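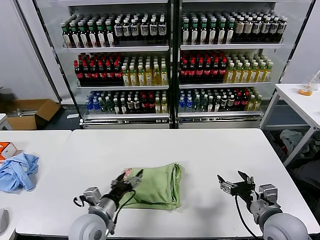 Gondgate Two-Door Display Cooler, Glass Front

June 2024 -- by the Plimalano shop team
2 min read

The Gondgate is an upright cooler for bottled drinks, with two glass doors and a silver metal frame. It is made for break rooms, small cafes and shops where people take their own drink and do not want to search for it.

Each side has three shelves. The shelves can be moved up or down without tools, but please take the bottles out first. We recommend to keep one kind of drink in one row, from front to back. In our picture the left side is filled in this way on the top shelf, dark bottles with green caps next to dark bottles with white caps. The bottom shelf is more mixed, and this also works well if you keep it for the last bottles of each kind.

Size and power
Width: 1,325 mm
Depth: 630 mm
Net weight: 66 kg without shelves
Lowest setting: 2 °C
Plug: fixed cable, left rear corner

Please leave a free space behind the cooler so the warm air can go out. The doors open to the front, so if you want to place a work table before it, measure the open door and add enough room for one person to stand. A white table like ours is easy to wipe, and many customers order it together with the cooler.

Cleaning
Use a soft folded cloth with warm water and a little dish soap. Wipe the glass from top to bottom and dry it with a second cloth -- paper towels leave small lines. Do not use powder cleaner on the metal frame. The door seals need cleaning once a month.

Delivery
The cooler is delivered by Wultix to the ground floor. Delivery to upper floors is possible when there is an elevator, please write it in the order notes. After transport the cooler must stand upright overnight before you connect it. Orders for our Abdel Hamid branch can be picked up at the side entrance.

The black frame version will be in stock again in October.

2 comments
66 shares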